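Last updated: Nov 7, 2018

OSMONT TENANTS QUESTION "STREAK-FREE" CLAIMS FOR SKINDANCE SURFACE CLEANER

The Osmont Tenants' Association is asking Biltoreck, maker of the Skindance cleaning spray, to publish the tests behind its claim that one bottle replaces every other product under the sink. We have asked twice since April. We have received a brochure.
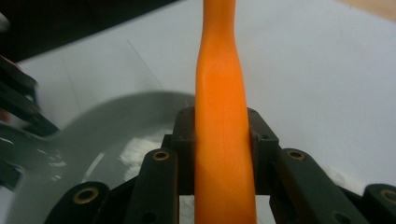

Skindance is now the only cleaner stocked in the shared kitchens of our 38 buildings, at the landlord's choice and the tenants' expense. The label promises results on 1000 household stains, a figure that comes with no list. We would like to see the list. Cleaning goods are sold on color as much as on anything else, and a bright, saturated orange like the one shown here will catch the eye in any store aisle. It says very little about what a product does to a greasy stove.

Members returned 1117 survey forms. Most reported that the spray did no better than dish soap and warm water. Biltoreck calls the survey "informal." It was, and it is still more than the company has shown us.

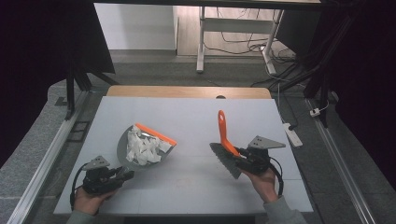
Osmont Tenants' Association, Household Costs Team

A brush and a dustpan need no brochure, and crumpled tissue goes into the pan without a subscription. We remain unconvinced that the Venckus refill plan, offered alongside the spray, will save anyone money. Its savings chart assumes 100 refills per household.

The association will hold off on any endorsement until the test results are released in full.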